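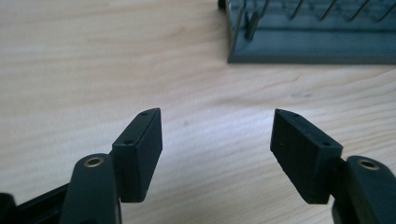
Learning to load a dish rack from hand-held demonstrations

Gallery page for the Brulness manipulation project

The hand-held gripper is open over the table, with the dark grey rack further back on the right. Both pad blocks are in view, and the wood between them is bare.

We wanted to know how much a robot arm can learn about putting dishes in a rack if all its training comes from people using a hand-held gripper. The people who recorded the demonstrations never touched the arm. They picked up the gripper, did the job at a table and put it down again. The camera sits on the gripper, so the policy is trained on the same close view of the fingers that it gets later when it runs on the arm.

The page is meant to go with the talk Kaisu Savolainen gave in April. The notes below follow the order of her slides.

The demonstrations

We kept 1,259 demonstrations for training. They were recorded at two sites, Unell and Otberg, on different tables and with different people holding the gripper. A demonstration starts with the fingers open and ends when the item has been let go and the gripper has moved clear of the rack.

Another 606 recordings were left out. Most of these had a gap in the position tracking, usually when the camera was so close to the table that there was little for the tracker to follow. Plain tabletops were the worst for this. Obaidul Khan wrote the filter that finds the gaps, and Ashraful Chowdhury checked its choices by hand for the Otberg recordings.

The fingers

The fingers are matte black plastic, each with a brass-coloured ring set into the arm and a pad block fixed above it. The arm carries a copy of the same pair. Early on we tried a slimmer finger on the arm and the policy closed too late on thin plates, so we went back to matching parts. Files for printing them are available from Salvador Barros.

The rack

Plates go between the wire prongs, and this is where most of the difficulty lies. From the gripper's view the prongs are thin and dark, and a small change in wrist angle makes them line up differently. People correct for this without thinking about it. The first version of the policy did not, and it tended to set the plate down on top of a prong and let go.

What helped was adding recordings in which the person starts badly lined up on purpose and then corrects. Imad Sayegh recorded most of these at Unell, some of them with the rack turned or pushed towards a corner of the table.

Results on the arm

We ran 951 trials with the final policy, using plates, bowls and mugs that were not in the training set. Bowls were the easiest. Mugs were placed reliably if the handle pointed away from the fingers at the start and less so otherwise. Plates improved the most once the correction recordings were added, and the remaining failures were mainly plates that leaned against the next prong along.

A trial counted as a success only if the item stayed in place after the fingers had opened and moved away. Items that had to be caught or straightened by the operator were counted as failures.

What we have not tested

All trials used a single rack on a flat table. We have not tried a rack that is already full, or one standing in a sink. Glasses are also missing, as the tracker and the policy both had trouble with them in a short test and we stopped there.

The Butkienė group is repeating the plate trials with their own arm and a different rack. Their results will be added to this page when they are ready.

Questions about the recordings should go to Obaidul Khan, and questions about the trials to Kaisu Savolainen.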